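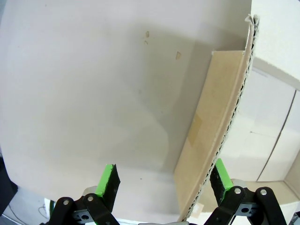 Vornon Packing Systems | Demonstration and Training Group, Hastelton

In Praise of the Bad Box

By Shagufta Mengal

I have taped cardboard boxes for a living, and now I tape them for a machine's education. The pay is better and the student is worse. It has no opinions, it never asks to leave early, and it will copy whatever I do with a faithfulness I wouldn't wish on my children.

That last part is my complaint. When you show a robot how to fold a carton, by taking hold of its arms or by steering them from the other side of the room, you find out how much of your own work is fidgeting. I pat the box when I'm done with it. I have patted every box I ever closed. The first time I saw an arm reach out after the final fold and press gently on the lid for no purpose at all, I felt I should apologize to somebody. 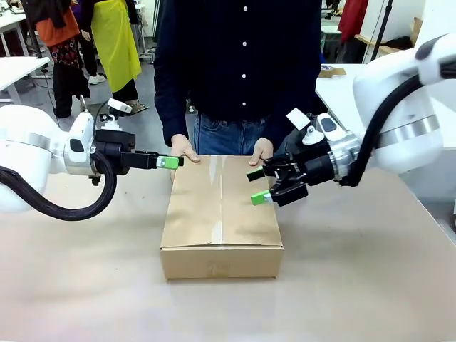

The official position in our group is that such things should be cleaned out. Our target for September is 3000 demonstrations, and the guidance sheet wants them smooth, brisk and all alike. Hesitate, and you flag the run. Drop a flap, and you flag the run. Sneeze with your hands on the controls and you had better flag that too, or some warehouse in Midtbø will one day be full of sneezing robots.

I think this is a mistake, and I have said so on Sunday shifts to anyone who couldn't get away. A perfect demonstration teaches a robot what to do when everything goes well. I have worked in packing rooms and I can report that this covers the time before the first coffee. After that the cardboard has been stored somewhere damp, the crease is in the wrong place, and one flap has decided on a career of its own.

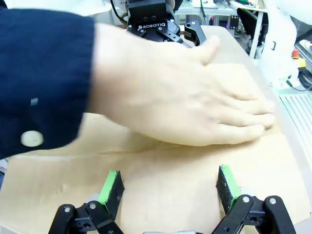
What a person knows about cardboard is mostly how to recover. You feel a sheet start to bow and you shift your palm an inch before you've had a thought about it. Ask me to explain that inch and I'll give you a confident answer I made up on the spot. It only gets into the robot if somebody leaves it in the demonstration, wobble included.

Sointu Nieminen, who sorts our runs, disagrees with me, politely and in spreadsheets. Of the last 1098 she went through, she would gladly have thrown out every one of mine with a second attempt in it. Her point is that the machine can't tell a rescue from a bad habit, and if we feed it both we'll get my patting forever. It's a fair point. I've started keeping my hands to myself at the end of a run, and I can tell you it's like leaving a house without saying goodbye.

Still, we managed a truce on the Zuster job: 2 batches, one tidy and one with the trouble left in, each labeled for what it is.
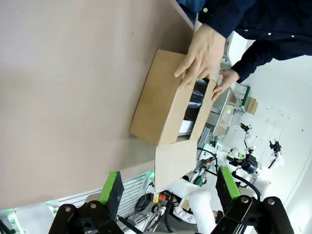 Remote control has made the argument sharper. Steering an arm from a distance, you lose the feel of the board and most people slow down to the pace of a bomb squad, which looks wonderfully careful and teaches the robot to be afraid of packaging. Working by hand, you go back to being quick and a little rude. Take an open box with one flap hanging down: I'd have one hand spread over the top and the other curled around the rim without consulting anyone, and I couldn't tell you which finger was doing the work. I would like the robot to have that grip, and I would like it to have the moment just after, when the grip proves to be wrong and has to be changed.

So my request to the people who write the guidance sheet is a small one. Keep the flag, but stop treating it as a trash can. Let the person who did the run write one line on what went wrong and what they did about it. I'll do mine in pencil, if the form could be made a bit longer.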